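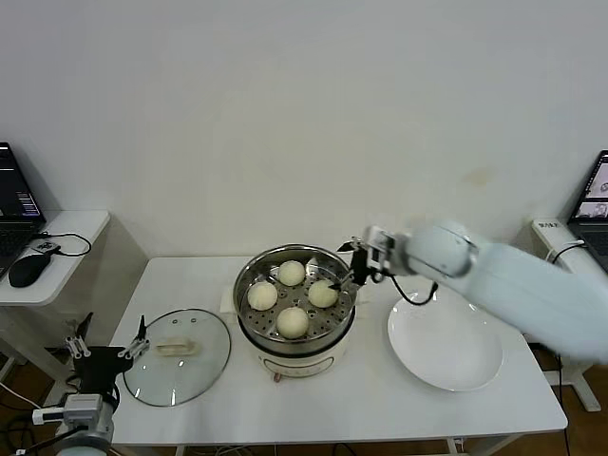

Steam, Yeast and Patience: my notes for the Sornton bread evening
4 min read
Last updated 2024-11-21

Hi everybody, I'm Mireille Bailly, and I'm going to talk about dough for half an hour (wave at Jérémie, he's got the clock and he's not shy about using it).

Start with the skin question, because I get it every single time. Why do my buns come out wrinkled? Mostly it's one of two things. Either the dough sat too long before it went in, or the lid came off too fast at the end and the cold air hit it. I let mine go 30 minutes on the second rise in winter, and then when the heat's off I tip the lid open a crack and walk away for a bit. Wrinkled ones taste fine, by the way! I eat them all the time.

Ask who has a baking scale. Wait for hands.

Okay, yeast. My grandmother never measured any, she kept back a lump of yesterday's dough and that was that. I tried it for a whole December and got bricks for the first week, then some really lovely sour loaves, then bricks again when I forgot to feed it over the holidays. So now I buy the packets like everybody else and keep them in the freezer door.

Pass the bowl of dough around here. Tell them to poke it! If the dent fills back slowly, it's ready. If it pops right out, give it longer. If it just sits there looking sad, you've gone too far, so knock it back and shape it again.

Steam vs. oven. Same flour, same water, pretty much the same kneading, and you get two totally different breads. No crust without dry heat, so steamed dough stays soft and pale all the way around. An oven loaf wants steam too, but only in the first part of the bake, so it can stretch before the crust sets. (Skip the bit about Dutch ovens if Jérémie is tapping his watch.)

Story about the Fillari loaf, the one that went up my oven wall. Keep it short this time.

Questions. Recipe sheets are on the chair by the door, take two if you've got a neighbor who bakes.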